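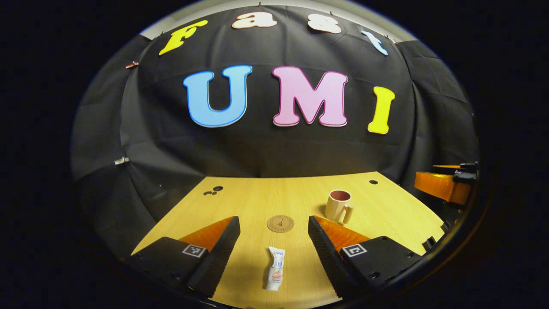 A Wednesday with the mug wranglers

I got to the Grunovik open day early, which meant I had Si-eun Ki all to myself for a good twelve minutes – lucky me! She runs the tabletop demos and she's very patient with people who ask whether the robots do dishes (me, straight away).

Her table is tiny, with "Fast UMI" in big bubbly letters on the black cloth behind it. You hold the gripper in your own hand, orange pads and all, and your movements get recorded so an arm can learn from them later. Si-eun told me her crew logged 427 goes last month, and the mug still gives newcomers grief.
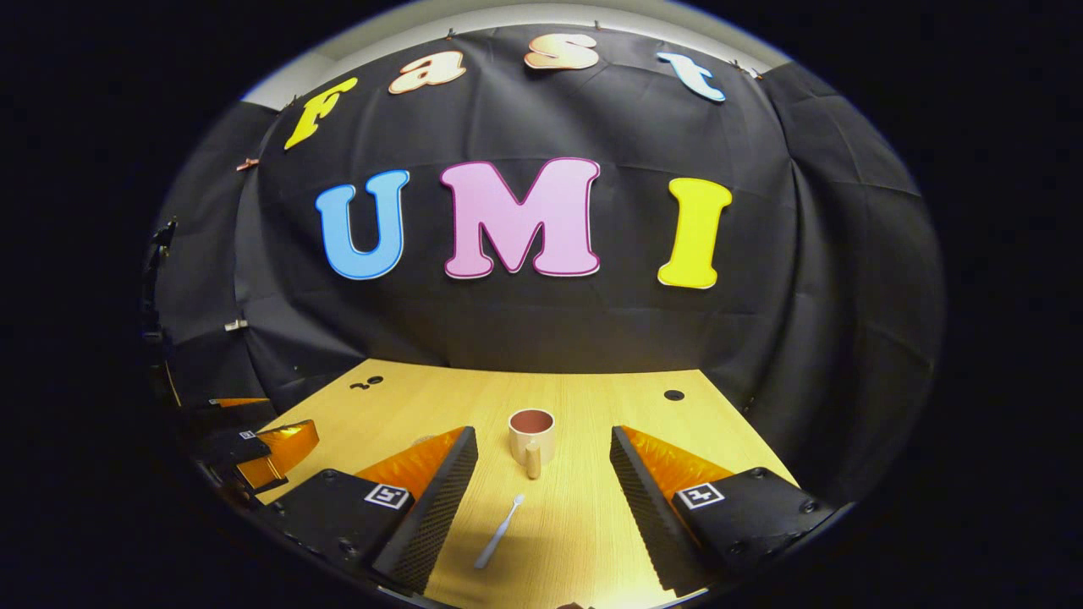
My turn on the gripper

I was hopeless. It's heavier than you'd reckon, and my wrist wanted to do everything my fingers normally do. A skinny white plastic utensil lying flat on a table is a real stinker of a thing to pick up! A kid behind me in the queue had a go after mine and looked like a natural, the little show-off.

Demos run until 4 pm, entry's free, and parking out the back is 90 cents an hour. Bring coins, the machine doesn't take cards.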